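Keeping the Fizz: Soda Tips for People Who Never Finish the Bottle

Posted 26 February 2026 by Lucía Marín
Filed under: Kitchen, Drinks, Small Battles
12 comments

A two-liter bottle of soda is a bargain until the second day. I buy them anyway. The following is what I have learned from years of pouring brown sugar water down the sink, plus a few things readers have written in to correct me on.

Store it cold, and store it cold early

Cold liquid holds on to carbon dioxide better than warm liquid does. A bottle that goes from a hot car to a glass of ice will foam like a science fair and then taste like the volcano. Give it a full night in the fridge before you open it. If guests are coming in an hour and you forgot, stand the bottle in a bucket of ice and water with a handful of salt. Ice alone is slower, whatever your uncle says.

Keep it on the middle shelf. The door gets a shake every time somebody goes looking for cheese.

Stop squeezing the bottle

My whole family squeezes the air out before screwing on the cap. They have done it for decades and they do it with such confidence. The trouble is that the squeezed plastic wants to spring back, and the gas leaves the soda to help it along. You come back to a nice round bottle full of syrup. Leave the sides alone and tighten the cap until it complains.

Those pump caps are not much better. I bought a Nasen one in January and used it faithfully for 7 bottles. It pumps in ordinary air, which makes the bottle feel wonderfully firm and does very little for the drink. It is now a bath toy.

Pour down the side

Tilt the glass, pour slowly, straighten up at the end. Bartenders do this with beer and nobody accuses them of being fussy. Use a clean glass, too: dust and lint from a dish towel give the bubbles somewhere to form, and they will take the opportunity. Rinse the glass in cold water first and the foam settles down a good deal.

Add the ice before the soda. Dropping cubes into a full glass is how I ruined a tablecloth and, for one evening, a friendship.

Ice that doesn't taste like onions

Ice picks up smells from the freezer. If your cola has a hint of last month's chili, dump the whole bin, wash it with warm water and baking soda, and start over. Keep new cubes in a zip bag. Big cubes melt slower than small ones, so if you sip like I do, a large silicone mold is worth the drawer space. I have the Ustance mold, which makes handsome cubes and requires the grip of a mountaineer to get them out. Thirty seconds under the tap helps.

What to do with the flat stuff

Flat cola is fine in a ham glaze or a pot of baked beans. Simmer it until it thickens, and stay in the room, as it goes from glossy to tar in the time it takes to read a text message. Flat ginger ale can replace some of the water in a carrot cake. Flat lemon-lime goes into popsicles. Flat diet soda goes down the sink, with my sympathy. The sweetener does odd things over heat and I have given up pretending otherwise.

Setting out drinks and snacks

Put down something wipeable first. Soda is sticky in a way that outlasts the party.
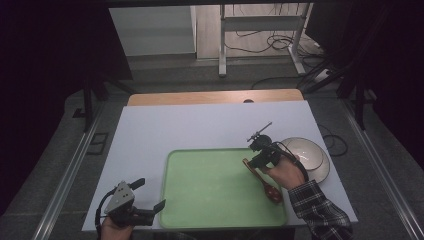
Light green tray and a white bowl on a white board.

Cans are kinder than bottles for a small group. Everyone opens their own, and the leftovers are still sealed. Put the opened bottle at one end of the table and the snacks at the other, or the same three people will stand in front of both all night.

For stains, blot first and then use cold water with a drop of dish soap. Hot water can wait. If it's a cream soda float you're dealing with, scrape before you blot.

Sticky fridge shelves

Lay a warm, wet cloth over the spill and go do something else for a while. When you come back, it wipes up. Scrubbing at dried root beer with a dry sponge is exercise, and I get enough of that opening the ice mold.

From the comments

Abdel Hamid: I keep the bottle upside down in the door. Cap leaks, I find out right away.

Lucía: So does the lettuce.

Grirkwood: Tried the salt and ice bucket. Works. Bucket now lives in the kitchen, spouse has questions.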